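Subject: Re: [home-automation] Pondura and the "dishes are solved" claim

I read the Pondura announcement twice over the weekend, and I've read the message below three times, and I still can't find the part where a machine does the dishes. What I find is a person doing the dishes, or a small part of them, with a gripper on each hand.

> On Tuesday, a list member wrote:
>
> I think this list is behind the times. Pondura says 2,000 recorded
> table-clearing runs, and the Gallska people are saying much the same
> about kitchen work. Once you have enough of people doing the job with
> grippers, the arm just learns it. I'd give it 2 years before anyone
> with a decent income is loading their own rack. Shop-floor bin work
> goes the same way, probably sooner. Would like to hear an argument
> against that isn't just "I don't believe it."

Fair enough, I'll try. My own doubts come from having spent time near this kind of work, so take the place setting as a test case. A pan, a fork, a knife, a wire rack, all on one table. My niece could clear it while talking about something else.
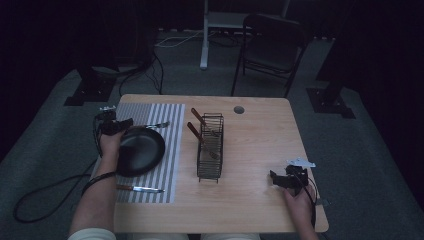 *Pan, fork, knife and rack. The hands and arms are human.*

Look at how much the person brings to that. The left hand has hold of the pan by its rim. Whoever is wearing the gripper knows which way a pan wants to tip and how far to lean. They know the fork is thin and flat against the mat, and that you get under a thin flat thing by pushing it or catching the handle. A recording keeps the motion. I'm less sure it keeps the reasons, and the reasons are what you need when the fork is somewhere else.

The rack bothers me more than the pan does. Thin parallel wires, and utensils leaning among them at whatever angle they ended up. Now swap in my rack at home, which is bent, or yours. I have yet to see a demo where somebody brought their own rack.

Then there is the matter of what the gripper itself sees.
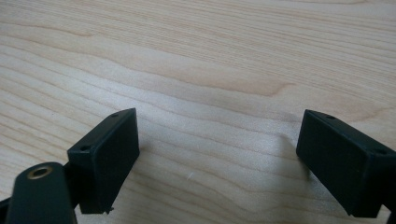 Page last changed: May

(Sorry, that line came along when I copied from my notes page. Leaving it in so you know how old the notes are.)

Two fingers and a lot of wood grain. I can't judge depth from it with any confidence, and I have the advantage of knowing what tables are. I accept that software may do better than I do. But when someone tells me the data is rich, I want to know how much of it looks like this, with nothing between the fingers, and how much has a wet plate in it. The Pondura announcement gives one number, 2,000, and doesn't break it down. Were those 2,000 runs in different kitchens, or on one table? It matters a great deal, and it would have taken them a single sentence to say.

On shop floors I'd make the same complaint. We tried a Stanevent picking cell at my last job. It was good at the one part it was set up for – very good, I'll give it that – and in the first week it got through 60 bins with no trouble. Then purchasing changed the supplier for a bracket, the new ones came with an oily film on them, and we were back to a person with a pair of gloves. The cell wasn't broken. It had been taught dry brackets. We did get it going again, but it took a technician and most of a month, and the gloves never left the bench.

The jaws are the other thing. Flat, hard, facing each other. Fine for a handle. I would not like to hand them a wine glass, or a damp cloth, or a table knife lying flat on bare wood.

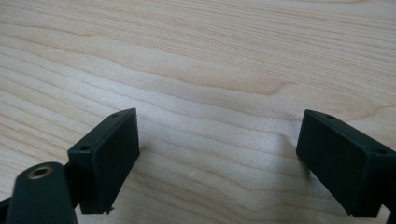
*Fingers open over the tabletop, seen from the gripper.*

So, the argument you asked for. Collecting the motions is real work and I'm glad people are doing it. The jump I object to is from "we have recordings of people doing this" to "this is done." Between them sit other people's kitchens, bad light, grease, and the drawer that sticks. I'd want to see 100 runs in a row in a house the team has never been in, with the failures left in the video. If Pondura or Gallska posts that, I'll say so on this list and buy the thing if I can afford it.

As for 2 years, I'll take the other side. The Nguyen report someone linked last month was more careful than either company, by the way, and worth the time if you skipped it. The section on cutlery starts a good way in, after the long part on towels.

Does anyone have a source for the Gallska numbers? The link in the earlier thread is dead for me.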